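# Fernisham councillors get longer to ask, and residents get a turn too

25/06/2021

Anyone who has ever sat through questions at a full meeting of Fernisham Town Council will know that it can be a lively business, and sometimes a rather bruising one, so there was a good deal of interest in the public seats this week when members voted to change the way it is done. The new rules were passed by 19 votes to 5 after a debate that went on well past the tea break (the urn had gone cold by the end, I'm sorry to report) and they will come into force at the November meeting.

The main change is a simple one to explain, even if it took most of the evening to agree. Until now a councillor who wanted to question the leader or one of the portfolio holders had to stand up, catch the mayor's eye and get the whole thing out in one go, very often with half the chamber talking over the top. From November each question will be handed in beforehand and printed on the agenda, and the member asking it will have 3 minutes to speak without interruption. The mayor will be able to stop the clock if there is noise from either side and start it again when things have settled down.

There was plenty of feeling on this point. Several of the newer members spoke about how hard they had found it to stand up for the first time, and one, who represents the Fondthorpe ward, told the chamber that she had gone home after her first meeting and wondered whether she had made a dreadful mistake in standing at all. She got a warm round of applause from all parts of the room, including from some of the benches she had been talking about, and it was a nice moment in what had until then been a fairly prickly discussion.

## Not everybody was won over

Those who voted against were at pains to say that they did not want to see anybody shouted down. Their worry was more that questions printed in advance would give the leader and her colleagues time to have a tidy answer typed up by officers, and that the public would be left listening to people read to one another. One long-serving member from the Cledmont side of town said that he had been heckled in that chamber more often than he had eaten hot dinners, that some of it had been very funny, and that a good many poor decisions had been put right by somebody calling out at the proper moment.

An amendment allowing one follow-up question, which need not be given in advance, was put forward to meet that worry. It was accepted without a vote, and it seemed to bring a few waverers round. A second amendment, which would have had members fined a small sum for the mayor's charity each time they interrupted, caused a lot of laughter but was withdrawn by its proposer before it could be seconded.

## A place for the public

The other half of the package may turn out to matter more to those of us who sit on the far side of the rail. Residents will be able to put a question in person at every full council meeting, where at present they may only send one in by letter and wait for a reply. Questions must be about something the town council is responsible for, and they must reach the clerk by noon on the working day before the meeting. If the person asking would sooner not speak, the mayor will read it out for them.

This follows the petition that went round the market and the library over the spring, which gathered more than 600 names and was handed in at the Town Hall steps in the pouring rain. A good number of the people who signed it came along to hear the result, and they stayed right to the end, bless them, even through the item on the resurfacing of the Chaiyaporn Gardens car park.

It is perhaps worth saying that Chaiyaporn Gardens itself came up more than once as a case in point. The decision to close its lower gate in the evenings was taken after a single exchange at a very noisy meeting, and people living nearby have said ever since that they could not make out from the public seats what had been asked or what had been promised. Written answers will now be placed on the council's website within 5 working days, together with the question as it was put, so there ought to be fewer arguments of that sort afterwards.

## Other matters from the meeting

The rest of the agenda was dealt with fairly briskly once members had got their second wind, and these were the items most likely to be of interest:

- The grant to the Fondthorpe bus shelter scheme was approved. Work on the new roof and seating can go ahead once the parish has signed the lease.
- Members agreed to write to the county about the crossing outside Cledmont School, where parents have been asking for a lower speed limit for a long while now.
- The council will support the further education college in its bid for a skills centre in the old corn store, with courses in engineering, computing and care work. There was support for this from every group in the chamber.
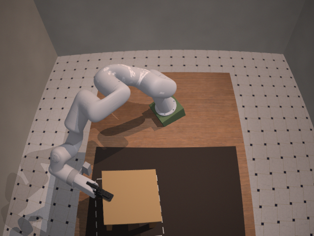

- The summer opening hours for the paddling pool were left as they are, and the question of the kiosk was put off until the next meeting of the parks panel.

## How to put a question

Forms for the November meeting will be available from the Town Hall reception and from the library in Fernisham, and you can also write your question on a plain sheet of paper so long as your name and address are on it. The clerk's office has said it is very happy to help anyone who is unsure whether their question is one for the town or for the county, and will pass it along if it has come to the wrong place.

The public seats are open to all and there is no need to book. The side door on Church Lane is the one to use if you have a pushchair or find the front steps a bit much, and there is a hearing loop in the first two rows.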